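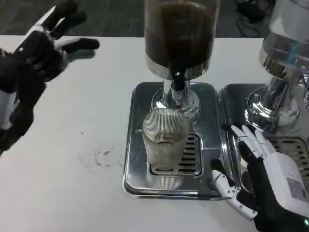 Photo: Rever

Why does sand pour like water?

Tip a bag of rice into a saucepan and listen to it. It rushes and hisses and spreads out across the bottom, a lot like water does. But you can pick up one grain of rice and it's hard. You could tap it on the table. So is a bag of rice a solid or a liquid?

I love this question, and I've been annoying my family with it for years. Scientists have a name for stuff like rice, sand, sugar, lentils and cat litter. They call it granular material, which just means "made of lots of little bits". Each bit is a solid, but put loads of them together and they start getting up to all sorts of tricks.

Piles and puddles

Pour some water on a tray and it goes flat. It will never, ever make a hill. Now pour some dry sugar on a plate and you get a little mountain! Keep pouring and the mountain grows, but look at the sides. They get to a certain steepness and then they stop getting steeper. Add more sugar and it slides down in tiny avalanches until the slope is back how it was.

The steepest slope a pile can manage is called its angle of repose (say it "re-POZE"). Repose is an old word for resting. Smooth, round bits roll off each other easily, so they make low, wide piles. Rough, pointy bits catch on their neighbours and make steeper ones. Try it with dried peas and then with brown sugar and you'll see what I mean. Do it on a tray, please. I once did it on a carpet in Morgan and I was still finding peas in my socks at Christmas.

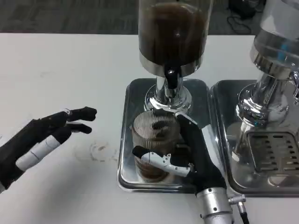 Ground coffee in a ribbed glass cup.

The egg timer puzzle

If you poke a hole in the bottom of a tall bottle of water, it squirts out fast at first and then slower and slower as the bottle empties. All the water on top is pushing down, and as it runs out there's less push.

Sand is different. In an egg timer it trickles through at very nearly the same speed from beginning to end. The grains lean on each other and on the glass walls, so the walls hold up a lot of the weight and the grains near the hole hardly notice how many are above them. That's why sand is so handy for timing things.

Mind you, it isn't perfect. My own sand timer is supposed to run for 300 seconds and it takes 295. I think I've been cheated out of a lot of toothbrushing, or maybe I've been let off it.

Stuck!

Sometimes grains stop pouring altogether. You turn the salt cellar over, give it a shake, and nothing. A few grains have wedged together over the hole in a curved shape, exactly like the arch of a stone bridge, and everything above is sitting on top of it. A tap on the side usually knocks the arch down. Damp makes it worse, as water makes the grains cling together. Some people put a few grains of dry rice in with the salt to help keep it from clumping.

The big ones go up

Shake a box of muesli for 15 seconds and open it. The big nuts have often come to the top! When you shake the box, little gaps open up underneath the big pieces, and the small bits drop into them before the big pieces can. Do that over and over and the big ones get lifted up. It's known as the Brazil nut effect, and yes, grown-up scientists really do write papers with that name on.

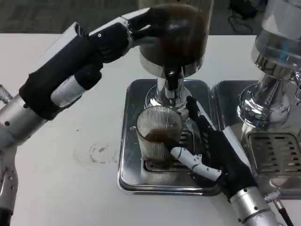 CLIRUM, December

I'm finishing this off at the seaside with cold fingers, and the beach has given me one last thing to tell you. Dry sand won't make a castle and sloppy wet sand won't either, but sand that's just a bit damp is brilliant. Tiny bridges of water stretch between the grains and pull them together, a bit like very weak glue. When the sun dries the bridges out, your towers crumble.

There's a big dune further along at Flusow, and on a windy day you can watch the sand hop up one side and slip down the other. The whole dune creeps along that way, very slowly, a few grains at a time.

Things to try at home (ask first)

Fill a jar with rice, drop a marble in and cover it up. Shake the jar gently up and down and see where the marble goes.

Make a pile of salt and a pile of flour on a tray. Which one has the steeper sides?

Mix dry sand with one teaspoon of water at a time and see when it starts to hold its shape.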